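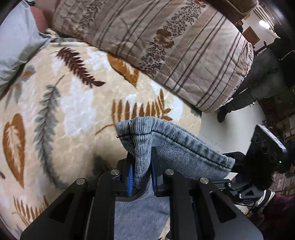
3.2 Passage data and leeway estimation

Position, heading and speed through the water were logged on two cruising yachts, Erton and Pilel, during coastal passages between the Brunet anchorage and Wavero harbor. Erton is a fin-keel sloop; Pilel has a long keel and a heavier displacement. Both logged at intervals of 5 s. Segments under engine, including motor sailing, were removed using the alternator voltage record, as were segments within 150 m of a charted mooring.

The remaining record was divided into 836 tacks. A tack was kept for analysis if the heading varied by less than one standard deviation of the boat's own steering error over its full length. Short tacks made in the harbor approach rarely met this condition and are underrepresented in the results.

Leeway was taken as the angle between the heading and the track through the water, after the tidal stream had been subtracted from the GPS track. Stream values were interpolated from the nearest tidal station. Where the station lay on the far side of a headland, the interpolated value was replaced by the mean of the reciprocal tacks on either side of it, provided that both were completed in the same hour.

Figure 4 plots leeway against apparent wind speed for the two hulls. Leeway rises steadily with wind speed on both, and the slope is steeper for Erton once the mainsail is reefed. Scatter increases in short, steep seas, where the paddlewheel log tends to read low. A correction for this effect was tested on the April passages but did not reduce the residuals, and the uncorrected values are used in Section 4.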